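I've been self-hosting things at home for longer than I'd like to admit, and podcasts have always been the messy corner. So when I found Nonari, a little web app that keeps your subscriptions, your downloads and your place in each episode on your own server, I wrote to its developer and asked for an hour. We talked over a call from Seltdale one evening in May, and it ran well past the hour!
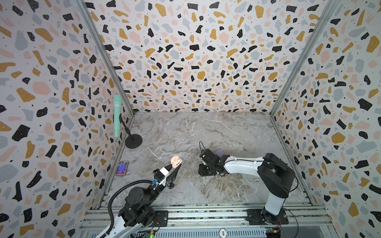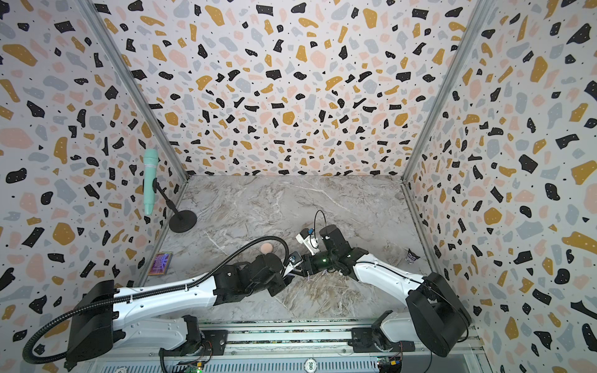

Microphone on its desktop stand, by the left wall.
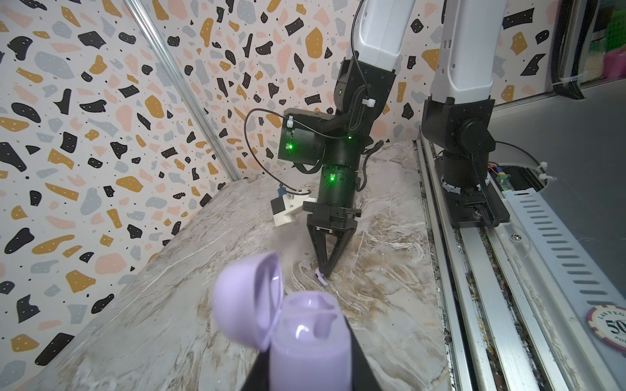
My first question was the obvious one: why write another podcast server? "I wanted my queue to be the same on every device," the developer told me. "The apps I tried wanted an account somewhere else, and I already had a machine humming in the closet."

The first version took six weekends and could only fetch feeds. It was written in Go with a SQLite file behind it, and that's still the whole setup (one binary, one file, no separate database to look after). I asked if SQLite ever gets in the way. "I have 276 feeds in mine and it doesn't blink. The slow part is always somebody's feed taking forever to answer."

Search came later, and so did themes, which I'm told eat up a silly amount of time. There are some 19 of them now, mostly sent in by users. "I use the plain dark one. I've never even opened half of the others."

I wanted to hear about Endgate too, the sync piece that used to be a separate project. It got folded in last year, and the move broke everyone's saved positions. "That was a bad night. I had a backup of my own data and I'd forgotten to tell people to make one." The upgrade script now copies the file first and refuses to run if it can't.

Petrenko, the Android client, is next on the list. It plays and downloads fine already, but chapters are missing and the sleep timer forgets its setting when you close the app (I checked, and yes, it does). No release date, and I didn't push for one.

I've had Nonari running on my own box since we talked. My old subscriptions imported on the first try, apart from two dead feeds I should have dropped ages ago, and I'm still working out how to get the artwork folder onto a different disk.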